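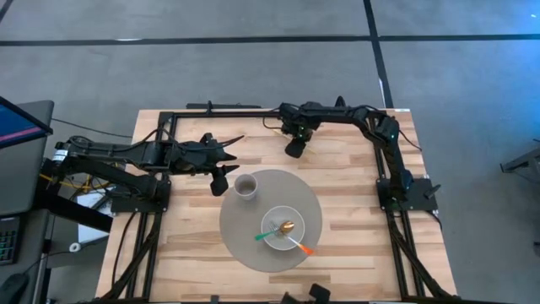 Table for One: A Gallery of Place Settings
Elisa Sala
February 19, 2020

I have never trusted the placemat. My mother owned a drawer full of them, all stained, and as far as I could tell they existed to be washed so that the table didn't have to be wiped. So when Raffaele Tedesco asked me to put together a page on everyday place settings for people who eat alone, I said yes mostly to argue with it.

The idea going around is that a proper setting makes you eat slower, enjoy it more, and leave your phone in the other room. Maybe. I set a place for myself at supper for 28 days in November and into the month after, and I read my phone through most of them. What I did get out of it is a set of opinions about cups, bowls and cutlery, and those are below, sorted by what you put on the table.

The placemat
Round, gray, matte, with a felt-like surface. Gray is the safe choice and I don't hold that against it. On a pale wood table it gives the white dishes something to stand out from, and I'll admit a white bowl on bare blond wood can look a bit lost. I am less sold on round. A round mat looks generous until you try to fit a cup, a bowl and a side plate on it, and then something always ends up half off the side. And I would not put anything felt-like under tomato soup. Pierina Melis, who sold me mine, swears by cold water and patience. I have tried both.

The cup
Small, white, cylindrical. It goes to the upper left of the mat here, and I got two letters the last time I showed a cup on the left, so let me save you the stamp. Yes, the etiquette books put it on the right. I drink with whichever hand isn't holding the fork. A cup this size is fine for water if you don't mind getting up, and better for coffee. The people at Bustetti, who run the shop downstairs from me, call this sort of thing a "moment cup." It's a cup.

The bowl
White, shallow, with a wide rim. I came into this ready to complain about wide rims, which take up table and hold no food. I still think that, but the rim does earn something back: you can lay a fork and spoon across it and they stay more or less where you left them. Good for pasta and for rice with something on top. Bad for cereal, whatever the label says. If you carry your dinner from one room to another, buy a deeper one.

The fork
Silver, with a green handle. Colored handles were the thing I expected to like least. My guess was that they would look like a picnic, and they do, a little. Against all that white and gray I found I didn't mind. Arturo Tedesco, Raffaele's brother, told me green is calming at the table. He had no source for this.

The spoon
Gold-colored, with an orange handle, so it doesn't match the fork in any way at all. Mixed cutlery gets sold now as a look, and sold at a markup, when most of us have been doing it for years with whatever was in the drawer. Do it with your own drawer and keep your money. The one rule I would pass on is to mix boldly. Two nearly matching silvers look like a mistake – green and orange look like you meant it.

Crossed in the bowl
Fork and spoon laid over each other, heads in the middle, handles out past the rim on either side. It makes a nice picture. As a way to set a table I have doubts, as you have to take the cutlery out again before you can serve anything. Younes Kettani wrote to say that crossed cutlery also tells a waiter you are still eating. At home, at a table for one, I don't know who is being told.

A few of you have asked about napkins. I own 4 of them, cloth, and use paper. A page on napkins may follow if Raffaele talks me into it. Letters about the cup can go to the usual address.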